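Linen sorting, part 2. The last thread covered flat sheets. Today is mixed textiles: anything with a buckle, clasp, snap or zipper that arrives in the same bag as toweling or knits.

The problem is snags. A metal edge catches a loop in terry or a stitch in a jersey knit, and the next pull draws a line through the cloth. One pulled loop can be trimmed. A run of them puts the piece in the rag bin.

I kept a log from January to June at the Clevinville laundry room. 1092 pieces in total, 584 of them knit or terry. Most of the damage I recorded traced back to hardware left open during sorting, before anything reached a machine.

Procedure at the table: dark goods and pale goods get separated first, hardware second. If a dark piece is bunched up with a pale one, find the metal before you pull anything. Hold the fastener in one hand and lift the pale cloth off it with the other. 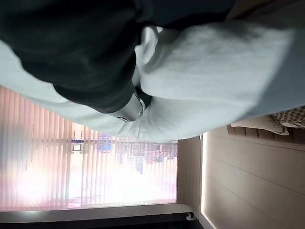
Lindeck asks whether it would be quicker to put every item with a clasp into its own mesh bag and skip the inspection. For washing, yes, bag them. For sorting it doesn't help, the two fabrics are already tangled by the time you open the sack.

Close clasps before folding as well. A closed buckle can still mark a soft nap if it sits under a stack overnight – turn it to the inside and put one layer of its own fabric over it.

Sort in daylight if you have it. Dark green, navy and black look the same under our ceiling tubes and the navy ends up in the wrong pile. I do the darks before noon, blinds tilted.

Labels: we use the Skillari sew-in type. Iron-on labels lifted at the corners on terry. I put two short stitches at each end and stopped losing them.

Pieces already snagged: do not cut the loop flush. Work it back from the reverse side with a blunt needle, then steam. If the loop is broken, trim to the height of the pile and leave it.

Part 3 will be folding knits so the hem doesn't curl. Still testing two methods.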